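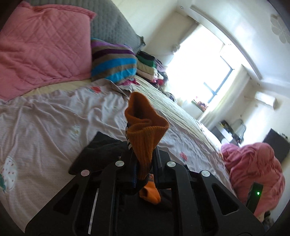 Washing Dark Clothes So They Stay Dark

By Rodica Lazăr
Updated 2025-08-07

Dark cotton fades in two ways. Some of the dye leaves the fabric and goes down the drain. The rest stays put but is hidden by a haze of broken surface fibers, which scatter light and make black look gray. Most home advice deals with the first kind of fading. On clothes more than a few months old, the second usually does more damage, and it is the one you can control with load size, cycle choice and drying.

The method below is for cotton and cotton-blend knits: T-shirts, sweatshirts, socks, leggings. It does not apply to raw denim, wool or anything labeled dry clean only. 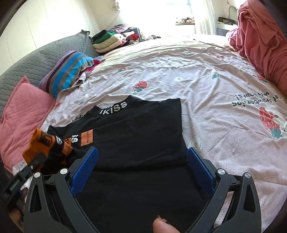 Reading time: 5 minutes

What you need

A washer with a cold setting and an adjustable spin speed
Liquid detergent without bleach or optical brighteners
A kitchen or luggage scale
A drying rack, or a dryer with a low heat setting
A white cotton cloth for the dye test

Brighteners are listed on the back label, often as "optical brightening agent" or "fluorescent brightener." They leave a bluish cast that improves white fabric and dulls black. I use Bestico Dark Liquid. The powder from the same company contains brighteners and should be kept for whites.

Step 1. Test for loose dye

Dampen the white cloth with cold water and press it against an inside seam for one minute. If color transfers, wash the item alone and repeat the test after each wash. Stop when the cloth comes away clean. New black sweatshirts often need two or three solo washes. Red and orange socks should be tested as well, even if they are going in with blacks, for the sake of any white stitching or lettering in the load.

Vinegar and salt do not set modern dyes. Skip both. Vinegar used regularly can also shorten the life of rubber door seals on some machines, so check the manual before putting it in the drum for any purpose.

Step 2. Sort by surface

Color sorting alone is not enough. Put smooth items in one load and rough items in another. Rough means towels, fleece, anything with a metal zipper, and anything with hook-and-loop tape. A single towel in a load of dark T-shirts will shed lint on all of them and scuff the fabric as it tumbles.

Close zippers and fasten hooks. Turn everything inside out, including socks. Pull sleeves through completely; a sleeve left half turned holds detergent in the folds and dries with a pale streak.

Step 3. Weigh the load

Friction rises at both extremes. An overfilled drum grinds items against each other and the door glass. A nearly empty one lets each item drop the full height of the drum. Aim for 70 percent of the rated dry weight for the cycle. Note that the rating on the front of the machine is for the cotton cycle. Delicate and quick cycles are rated much lower, and the figure is in the manual.

For reference, my heaviest hooded sweatshirt weighs 510 grams dry. Weigh one of yours and you will be able to estimate a load without the scale after a week or two.

Step 4. Set the machine

Temperature: cold. If the dial has only Celsius markings, use 30 or below.
Cycle: delicate, or the shortest cycle that includes a full rinse.
Spin: medium or low.
Extra rinse: on, if your water is hard.
Soak: off.

Cycle length matters more than its name. On the Hurdale front loader in our test room, "Darks" runs well over an hour and "Gentle" runs 43 minutes. Lightly worn clothes come out equally clean from either. The Darks program has a longer agitation phase, and I no longer use it except on work clothes.

Elikem Abugri, our appliance editor, disagrees with me on spin speed. His view is that a low spin leaves so much water in heavy knits that the extra drying time cancels the benefit. That is a fair point for anyone who relies on a dryer. On a rack it makes no difference apart from the wait.

Step 5. Measure the detergent

Use the dose for a lightly soiled load. Excess detergent stays in the fabric as a film, stiffens it, and shows up on black as chalky patches along seams and waistbands. If you already see these, run the load again with no detergent at all.

In soft water, cut the dose further. Your utility publishes hardness figures, usually in an annual water quality report.

Do not use fabric softener on dark knits. It coats the fibers unevenly and holds lint.

Step 6. Dry

Remove the load as soon as the cycle ends. Shake each item once, still inside out, and hang or lay it away from direct sun. Ultraviolet light breaks down black dyes faster than washing does, and a south-facing window counts as sun. Hang T-shirts from the hem, which keeps clip marks off the shoulders. Lay sweatshirts flat, or fold them over two bars of the rack to spread the weight.

If you use a dryer, select low heat and the "less dry" sensor setting, then finish on the rack. Clean the lint screen first. The lint on it is fiber that used to be on your clothes, and a thick layer after a small load is a sign that the cycle is too long.

Printed areas

Never iron directly on a print. Iron from the inside, on low, with a dry cloth between the print and the board. Fold printed shirts so that the crease falls beside the design where possible. Prints that have started to crack cannot be repaired at home, and heat pressing usually makes the edges lift.

Restoring a faded item

First find out which kind of fading you have. Wet a small area. If it turns properly black and goes gray again on drying, surface haze is the likely problem, and a fabric shaver will help. Work on a flat table with light pressure, and keep the blade away from ribbing and lettering.

If the wet area still looks brown or green, dye has been lost. Redyeing works on cotton and poorly on polyester, including polyester thread, so expect the stitching to stay its old color. I tested the Enache and Ister black dyes in January on the same batch of faded shirts. Ister gave the more neutral black. Enache came out slightly blue and needed one fewer rinse. Follow the dye maker's temperature instructions over anything on this page, and wash redyed items alone until they pass the cloth test in Step 1.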